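Skip to content
Home / News / Robotics

Sorting lab passes 3234 recorded runs
1 November 2023
By Lindsay Tautahi

The parts-sorting project at Flollmont now has 3234 recorded runs in its training set, and the newest ones are the best we've made! The set is called Ene, and it teaches a single robot arm to take mixed electronic parts and put each kind where it belongs: motors, round circuit boards, wire harnesses and cables.

Every run is driven by a person. An operator guides the arm through a full sort while the system records the camera views and the arm's movements together, and those recordings are what the model learns from. We keep the fumbles too, as long as the operator recovers. A motor that slips and gets picked up again is a wonderful thing to have on record - the model will drop plenty of its own.

Last month the team added 581 runs, 339 of them with harnesses. Harnesses are the hard part, and also the part everyone here likes talking about most. A motor has a body you can close a gripper on. A harness flops, its branches catch on one another, and it never lies the same way twice, so the model needs to see it in as many shapes as we can give it.

Six operators share the driving, and they all have their own style. Some go in low and slow, others hover a while and then commit. We used to ask everyone to do it the same way, but Pirkier, our partner on the learning side, asked us to stop, and the variety has been great for the data.
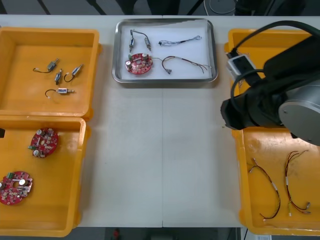
How the table is set up

Yellow bins stand on a white table with a paper-lined steel tray at the back. Motors, red boards and red-and-black harnesses each have a bin of their own, and the tray can hold a mix of them along with a braided blue and white cable. Between runs the operator moves things around by hand, turns a board over or bunches up a harness, and then off we go again.

What comes next

In November we start on crowded bins, with parts touching and lying across each other. Braltetti is sending us a fresh box of connectors for that round, and we can't wait to open it. The first Ene model trained on the full set goes on the arm at the end of the month. We'll post results here, the bad picks included.

Would you like to try driving the arm? Open sessions are listed on the Flollmont events page.

More in Robotics
Back to all news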